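4. Household switching from bottled gas in the Wirkach valley

4.1 Why the valley is a useful place to look

Most of what has been written on household fuel choice treats natural gas and bottled propane as if they were close neighbors, and on paper they are. They heat the same kettles and the same bathwater, and a family that has cooked on one for years will need very little practice to cook on the other. When we began spending time in the Wirkach valley, though, we found people talking about the two fuels as if they belonged to separate worlds, and it took us a good while to understand why. This section tries to set down what we learned, beginning with the fuel itself and moving on to the people who buy it.

Propane reaches the valley by truck. It is sold by two dealers, of which Siltance is the older and has the depot nearest the rail siding, and it comes in cylinders that customers exchange at the depot or have dropped at the door. Piped gas came much later, when the Nadar line was extended up from the plain, and even now it serves only the lower villages. Anyone living above the sawmill still depends on cylinders, on firewood, or (very often) on a comfortable mixture of both. We were lucky in this arrangement, as it gave us households with much the same incomes and much the same houses, some with a choice of fuel and some without.

The survey went to 874 households and was carried out in November, when the first real cold has usually arrived and people are thinking about fuel whether we ask them to or not. We are grateful to everyone who let us sit in a warm kitchen and go through old delivery slips. A surprising number of families keep these slips for years, in drawers and cookie tins, and they turned out to be a far better record than memory. Where the slips and the spoken answers disagreed, we used the slips.

4.2 Cylinder exchange and the cost of running out

We had expected price to do most of the explaining. It does matter, and families in the lower villages were quick to tell us what they paid by the month before and after they were connected. But when we asked what they disliked about bottled gas, the answer that came first, and that people warmed to most, was the business of running out. A cylinder gives very little warning. It empties during supper or in the middle of somebody's shower, and if the spare is empty too, then the evening has to be rearranged around that fact. Families who had been caught this way more than once were much more willing to pay a connection fee, even when the fee would take several winters to earn back.

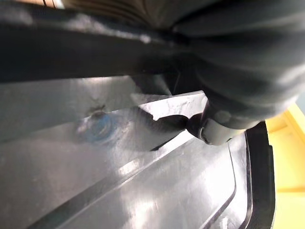

It helps to think of this as a kind of storage cost that falls on the buyer. A household with piped gas leaves its storage to the company, which keeps it somewhere far off and out of mind. A household with cylinders has to be its own small depot, with money tied up in a second cylinder, a dry place to stand it, and somebody with a strong enough back to change it over. Older residents living alone felt this last part keenly. Several of them told us they had gone back to firewood for heating, which sounds like harder work until you remember that wood can be carried in a few sticks at a time.

The dealers know all this very well. Siltance began a scheduled delivery round, under which the driver calls every 5 weeks and swaps whatever is empty, and households on the round gave answers that looked a good deal more like those of the piped-gas villages. They complained less, they kept fewer spares, and they were slower to say they would switch if the line were extended to them. We take this as fair evidence that part of what looks like a preference for natural gas is really a preference for not having to think about supply.

Figure 7. A gripper finger and its housing, seen close up.

4.3 What the households did next

We went back to the upper villages after the line's operator announced that a further extension was being studied. By then a fair number of people had made up their minds, at least for the purposes of talking to us. Those with newer cookstoves were the most cautious, and quite reasonably so, for a stove set up for propane needs different jets before it can burn natural gas, and not every stove can be converted. Those who had just replaced a water heater felt much the same. The timing of an appliance purchase seems to hold a household to its fuel for a good many years, and we would encourage anyone planning an extension to ask about the age of appliances before asking about anything else.

Our approach to this question owes a great deal to Rezende's earlier work on the Isard district, where the distances are longer and the winters milder. Wagner Rezende was kind enough to share his questionnaire with us, and we kept his wording wherever we could so that the two sets of answers might be laid side by side. In Isard, the delivery round made little difference to stated willingness to switch. We suspect this is a matter of climate more than of temperament. Where gas is used mainly for cooking, an empty cylinder means a cold supper, and a neighbor will usually lend a burner. Where it also heats the house, the same empty cylinder is felt in every room, and a driver who comes when he is expected is worth a great deal.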